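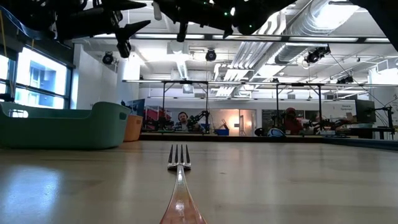

I have come to believe, rather late in life, that a household needs fewer forks than it owns and ought to like them a good deal more. I know how that sounds, but bear with me, as I have been turning it over since May and my family are tired of hearing it.

It began when we cleared my aunt's house in Tollamdale. She had lived alone for years and yet there were 27 forks in the kitchen drawer (my cousin Imogen counted them for the inventory, bless her, and wrote the figure down with a little exclamation mark). Hardly any two were alike. There were thin ones that bent if you so much as looked at a roast potato, and heavy ones with patterned handles that had been kept for best and never used, and right at the back was a plain one with four tines and a handle that broadened towards the end, so that it sat in the palm as if it had been introduced to you. I took that one home in my coat pocket and left the rest to be shared out.

I have eaten with it nearly every day since. It has no decoration at all, and I think that's part of why I like it, for a plain metal fork picks up whatever colours happen to be near it and looks different at breakfast from the way it looks at supper. On a pale wooden table, with the light coming in from a big window, it is quite as handsome as anything in a cabinet.

My friend Neville Lockwood disagrees with me entirely. He holds that cutlery should match, and he spent £280 on a boxed set to prove it, and I will admit that his Sunday table looks splendid. But the box goes back in the sideboard on Sunday night, and for the rest of the week he eats with odds and ends from the drawer, like everybody else! It seems a pity to me that the good things should have six days off.

So what I would suggest, if you are minded to try it, is to empty the drawer on to the table one evening and pick each fork up in turn. Hold it as you would over a plate of something you're looking forward to. Keep the ones that feel right, with a few spare for visitors, and let the charity shop have the others. Tia Penrose, who runs ours, tells me she can sell a decent fork for 80p and that students come in for them every autumn.

I kept eight in the end. Seven of them are perfectly nice.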